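The owner of Flurkuvora, a repair counter that opens at 9 and closes when the coffee runs out, has sold exactly two new computers since May. She regrets one of them.

"People come in wanting permission to buy something," she says. "I give them a price for a fan and they look disappointed."

Her ledger lists 3,268 repairs, more than 200 of them for crumbs. She won't say whose.

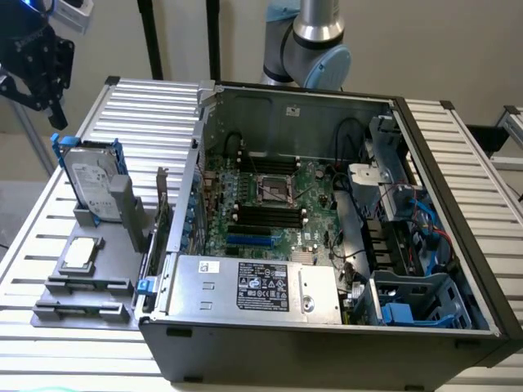

An open tower on its side, with the hard drive and processor in the tray to its left.

She learned the trade at Fastis, a chain that paid by the upsell. "I lasted one winter. I kept telling customers their machines were fine - my manager called it an attitude."

Does she ever turn work away? "Printers," she says, before the question is finished. "I have a sign."

The sign is handwritten and has been underlined twice. A man came in carrying a printer while we talked, read it, and asked if it applied to him.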